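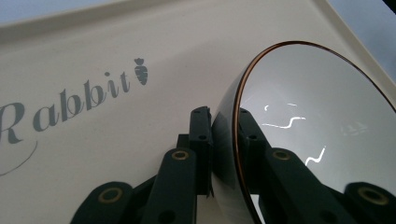 "Rabbit" lettering with the carrot

From: Raelene Waaka
To: clinic-data list
Date: September 16, 2026
Subject: Re: Patients with no mapped address

Ayantu,

I ran into the same thing with the Osside extract in March. The records that fail to map are mostly PO boxes and rural route numbers. Our intake form has one address line, so whatever the front desk types goes straight through to the geocoder.

Ayantu Hadgu wrote:
> We have 2096 patient records for the Haltport site and 27 of them
> come back with no location. Two of the 27 have a zip code and
> nothing else. Should I drop them from the service area map or
> put them at the center of the zip code? Bart thinks drop.

I would not drop them. Put them in the zip code totals, since you have the zip, and leave them off the point map. Then add a line under the map saying how many are missing. If you place them at the center of the zip you get a false cluster, and at Trestoria that cluster landed on a reservoir.

Check whether any of the PO box people have a second address in billing. Arūnas found most of ours that way. The billing table uses the old patient number, so you need the crosswalk file before you join. Ask Bart Vermeulen for the current one. The copy in the shared folder stops before the Borbély patients were added.

For drive times I leave them out completely.

Also, please keep any cell with a small count off the version that goes to the board. Ragnheiður has the cutoff we agreed on.

Raelene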